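# Treseck N8 Nest Box Monitor

The N8 logs visits at up to 8 nest boxes from a single base unit. It was designed for songbird and small owl recovery projects where staff can reach a site only a few times each season.

Each box gets an entrance sensor and a temperature probe. Readings go to the base unit every 4 minutes and are stored on a removable card. Range is 800 feet in open woodland, less in wet foliage.

**What comes with it**

- Base unit with mounting strap
- 8 entrance sensors
- 8 temperature probes
- Steel post bracket
- Printed field guide

Battery life is some 82 days with fresh lithium cells. Alkaline cells will work but should be changed monthly in cold weather.

Install sensors before nesting starts. In most of our customers' areas that means March. Do not open an occupied box to fit a probe.

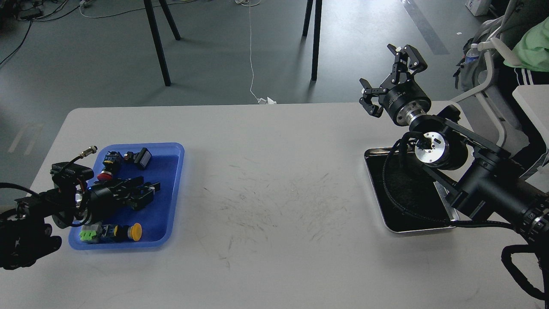
Spare parts for the N8 ship from our Morport shop, and most orders go out the next working day. Keep small parts together in a tray with raised sides when you service a unit; a blue plastic one with rounded corners, like the one holding the switches and the green terminal block, is easy to spot on a bench. Older Ellery probes fit the N8 with an adapter, sold separately.

For agency pricing or permit paperwork, write to Zahira Sutanto at the Morport shop.

Page updated 26 Mar 2020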